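Section 4: Your First Bake

Now for the fun part! By this point your Mirnuleo countertop oven should be out of its box, standing on a level surface and plugged straight into a wall outlet. If you skipped the burn-in cycle in Section 3, go back and run it now. It makes a bit of a smell the first time (open a window), and you don't want that smell in your bread.

We suggest starting with a small round loaf. It's forgiving, it shows you how your oven browns, and you get to eat the result with butter. The recipe is Sioned Ellis's everyday dough, which she worked out in the Hopkin test kitchen over one long February, and it's printed on the blue card inside the lid of the accessory box.

4.1 Before you start

Check that the crumb tray is pushed all the way in. The oven will not heat with the tray out, and the display shows E2 until you seat it.

Take out everything that came packed inside: the rack, the baking stone and the cardboard corners. There are four corners, and the one at the back left loves to hide.

CAUTION: Keep curtains, paper towels and plastic containers well away from the oven. The top and sides get very hot, and they stay hot long after the display goes dark.

4.2 Proofing the dough

1. Slide the rack into the lowest position and leave the stone out for now.

2. Put your dough in a lightly oiled bowl, cover it with a damp cloth and set it on the rack.

3. Turn the left dial to PROOF. The display shows 80, the factory setting in degrees Fahrenheit. Press the minus button until it reads 70 if you like a slower rise with more flavor (we do!).

4. Close the door and press START. The light stays on so you can peek through the glass as often as you want.

5. When the dough looks puffy and a floured fingertip leaves a dent that fills back slowly, it's ready. Go by the dough here and let the clock do what it likes.

Note: Proof mode switches itself off after 160 minutes. If your kitchen is chilly and the dough needs longer, just press START again.

4.3 Shaping and baking

1. Take the bowl out, put the stone on the rack and close the door.

2. Turn the left dial to BAKE and follow the temperature on the card. Press START. You'll hear the fan come on, and then a double beep when the oven is up to heat.

3. While it heats, shape the dough into a ball on a floured counter. Tuck the edges under and turn it as you go until the top feels tight. Let it rest for 5 minutes.

4. Clear a spot for a plate near the oven before you open the door, so you aren't hunting for space with a hot loaf in your mitts. 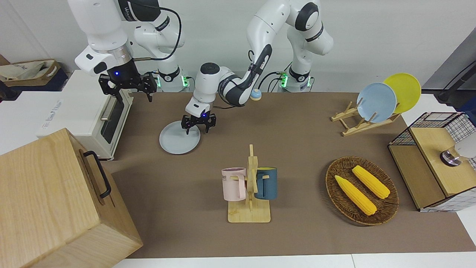
5. Put on both oven mitts, open the door fully and slide the dough onto the stone with the wooden peel.

6. Bake until the crust is deep golden and the bottom sounds hollow when you tap it. Move the loaf to a wire rack to cool before you cut it. Waiting is hard, we know!

CAUTION: Never pour water on the hot stone or the glass door. Either one can crack.

4.4 If the loaf came out differently

Pale on top: move the rack up one position next time.

Dark on one side: turn the loaf halfway through baking. Haf Pritchard on our help desk also suggests checking that the vents at the back are clear.

Dense in the middle: give the dough a longer proof, and let the stone heat fully before you load it.

Care of the stone is covered in Section 5.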